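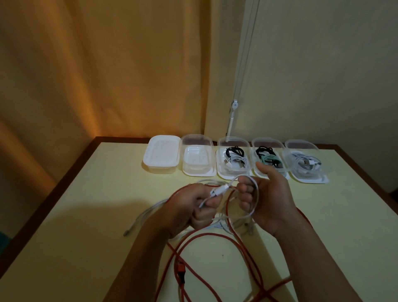
Cable rules, round two

Last issue I promised I'd write up the cable handling guidelines for our manipulation recordings, and then three of you wrote in asking where they were, so fine, let's do it! If you're on the Pallell project you've already heard most of this from me at the benches. Everyone else, pull up a chair.

Quick background. We're collecting untangling and sorting episodes so the Sonier arms can learn to put loose cables away in bins, and cables are awful. They're the worst thing we handle. A mug is a mug, but a charging lead has a new shape every time you touch it, and two people will take it apart in two completely different ways. That's fine — we want the variety — but some things have to be the same for everybody or the episodes don't line up.

So, the rules as they stand in September. Bins go in a row along the back of the table and stay there for the whole episode. Lids off the clear ones before you start recording. Begin with the tangle in front of you, sleeves pushed up past the elbow, no rings or watches. Find a free end first and work back from it. Please don't yank! If a knot tightens, set it down, loosen it with both hands and carry on, and leave that part in the recording. A fumble with a recovery is worth keeping, and I've argued this one with the Grimshaw folks enough times that they've come round.

Connectors are where I get fussy. Hold the plug by its housing and never by the metal, and don't use a cable to drag its own plug across the table. The same goes for the arms, by the way: the draft gripper rule says no closing on bare contacts, and I'd like the human episodes to match it.

Coils should end up loose enough to lie flat in the bin. Don't mix a fresh tangle into a bin of finished coils, even if you're in a hurry and it's nearly lunch.

On length, we've settled on a minimum of 200 episodes per table layout before anyone changes the bin order. The Feden site is at 54 on theirs, so hands off those bins for now, please. When you do change the order, write it in the log before the next episode and not at the end of the day (I'm guilty of this too).

One thing is still open, and that's whether we retire cables with frayed jackets or keep them as hard cases. I lean toward retiring them. Send me your thoughts before the next issue and I'll print the good ones.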